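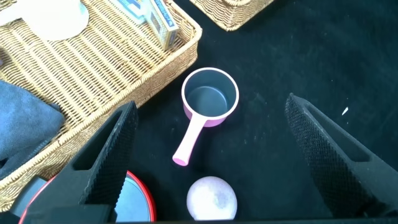 Toy kitchen bits are a pain to clean and most people either never do it or boil the lot and wreck it. I wash ours every few weeks plus once before winter when everyone is indoors with a cold. Start with the little saucepans, they get chewed, licked and filled with real food more than anything else in the set. The pink one with the long pale handle is a good one to learn on, one cup, one handle, and the place where the handle widens out to meet the rim is exactly where the crud likes to sit. Keep a basket near you while you sort. Wicker is fine for dry things, don't put wet things in it.

How to clean, sort and put away a toy kitchen
November 10, 2022
By Mererid Prydderch
Reading time: 7 min

Quick version for people in a rush: tip out, sort, warm soapy water, small brush, rinse, dry upside down, check, put away. Done in an evening. Long version below.

What you need

Washing up bowl. Not the sink, plugs get lost, so do spoons.
Washing up liquid, the ordinary sort. I use Festeck because it's what the shop on the corner has. Any will do.
Old toothbrush. Soft one.
Cotton buds.
Two tea towels and a bath towel you don't love.
Bicarb.
A tray or a clear bit of table. Dark is best, crumbs and bits of old playdough show up on it straight away. Ours was black and I was ashamed.
A box for things that are going in the bin.

Step 1. Tip it all out

Everything. Don't pick through the basket from the top, you will never get to the bottom and the bottom is where the raisins are. Put a towel down first if your table marks.

Shake the basket out over the bin or out of the back door. Bang the base. Then leave it on its side somewhere airy while you do the rest.

Step 2. Sort by what it's made of

Not by colour and not by what it's pretending to be. A toy egg could be wood, plastic or felt and they all want different things doing to them.

Hard plastic: in the bowl.
Wood: never in the bowl. Wipe only.
Metal: in the bowl but out again quick, and dry it by hand.
Felt and cloth: washing bag, see further down.
Anything with a battery: separate, right away from the water. The hob that makes the sizzling noise, the till, the phone.
Balls: depends. Solid ones wash. If it has a hole in it, squeeze it over the sink before you do anything else. If the water comes out grey, bin it.

If you can't tell whether something is plastic or painted wood, tap it on your teeth. Sounds daft. Wood is duller. Or look underneath for a worn edge.

Things that aren't from the kitchen at all will turn up. Ours had a door key in it. Make a pile, deal with it at the end, do not go wandering off upstairs with one sock or you won't come back.

Step 3. Wash the plastic

Warm water, not hot. Hot warps thin handles and it lifts stickers. You should be able to keep your hand in it comfortably.

One squirt of liquid. Pans and bowls first, then plates, then food, then cutlery. Let them sit for 19 minutes if they're bad, that's one episode of whatever is on in our house and it does work out about right for dried yoghurt. If they're only dusty skip it.

Pans:
- Brush round the inside of the rim first, then the wall, then the bottom.
- Lots of toy pans have a ring moulded in the base. Go round it with the toothbrush on its edge. Cotton bud if it's stubborn.
- Then the handle. Top, underneath, and the join. Underneath is often hollow, and it'll be packed with something.
- Rinse under the tap with the pan tipped so the water runs along the handle and off the end.

Plates are easy, just do both sides. Rims on the coloured ones hold a line of grime you only see when it's gone. Cups same as pans.

Plastic food that comes apart and sticks back together with velcro: brush the velcro dry before it gets wet. Pick the hair out with a pin. Wet hair in velcro is there for life.

Don't use bleach. I know. Rhun Ellis at playgroup swears by a weak bleach bath and his are always spotless, but I don't fancy it for things that go in mouths and it turned our pink stuff a funny colour the one time I tried.

Step 4. Stains

Paste of bicarb and a drop of water. Rub on with a finger, leave, rub off. Gets most felt tip off smooth plastic. Light colours show it worst, white and pale pink especially.

Biro: doesn't really come off. You can try sun on a windowsill for a few days. Sometimes it fades, sometimes the toy does.

Sticky label residue: cooking oil, wait, then soap. Do the soap twice or it goes greasy and picks up fluff.

Tomato sauce (real) in a pan that's had real pasta in it for a week: soak, bicarb, accept the rest. Dark insides hide it anyway.

Step 5. Wood, wipes only

Damp cloth wrung out till it hardly drips. Wipe with the grain. Dry straight away with the second tea towel. Stand the pieces on their edges so air gets both sides.

If the paint is flaking it goes in the bin box. If there's a rough bit but no paint, a rub with fine sandpaper and a dab of food grade oil. Let it soak in overnight before anyone has it back.

Step 6. Cloth and felt

Oven gloves, aprons, felt bacon. In a zip up bag, cool wash, no softener. Felt goes bobbly if it's hot. Pull flat while it's wet and dry it on a rack. Not the tumble drier, I did the felt fried egg in there and it came out as a sort of button.

Step 7. Dry properly

This is the step people skip and it's the one that matters most. Water left in a hollow handle goes black and smells, and then you're cutting it open or chucking it.

Pans upside down on the bath towel, handles pointing slightly down if you can prop them. Give each one a flick first. Over the bath, or outside.
Cups the same.
Balls: roll them in the tea towel and leave them apart from each other.
Metal: dry by hand, then ten minutes on the radiator shelf.

Leave overnight. In the morning pick up each pan and shake it by your ear. If you hear anything, back on the towel.

Step 8. Check for damage

While they're dry and you've got them all in front of you.

- Run a thumb round every rim. Any split, bin.
- Bend the handle gently. If there's a white line where it joins, it's on its way out.
- Wobbly knobs on lids. Pull them. If it comes off in your hand it would of come off in a mouth.
- Battery covers need a screw in them. No screw, no toy until there's a screw.

I had to bin a lid and two forks this time. Replacements: Griffiths in the precinct sell odd pieces out of a tub by the counter, 2 for a pound when I last went in. Sizes don't always match but no child has ever complained to me about it.

Step 9. The basket

If it's wicker: dry brush, then hoover with the soft nozzle, then a barely damp cloth. Salt water on the cloth for musty smell. Dry it fully, upside down. Snip off any sharp ends sticking out on the inside with nail scissors and push them back into the weave.

A big shallow basket is better than a deep one. They can see what's in it so they don't tip the whole lot on the floor every single time (they do it half the time instead). If yours is deep, line it with an old pillowcase so small peices don't go through the gaps, and you can lift the lining out to wash it.

Step 10. Putting away

Big flat things at the bottom. Plates, trays.
Pans on top of those, right way up, handles to the outside. Small food goes inside the pans. That's what stops it working its way to the bottom.
Cutlery in a mug.
Balls somewhere else altogether. They aren't kitchen, they just live there in our house as meatballs or snow or something, ask my daughter. I give them a tub of their own and they're back in the saucepans by tea time.

Do a swap while you're at it. Put a third of the stuff away in a cupboard and bring it out in February. Chinyere Ogunleye told me that one and it's the best tip on this page, they play with it like it's new.

Questions I got last time

Dishwasher? Top rack, cool programme, thick plastic only, in a mesh bag. I don't bother. Thin handles go wavy.

Steriliser tablets? Fine for baby things, follow the packet, rinse well.

How often? If nobody's been ill, every few weeks. After a tummy bug, the same day, and all of it.

Vinegar? For limescale on metal ones, yes. Smells though. Air them.

Can the kids help? Yes, give them a bowl of their own with two pans and a sponge and put a towel on the floor. They'll want to do it again tomorrow.

Will do one on bath toys next, those are worse.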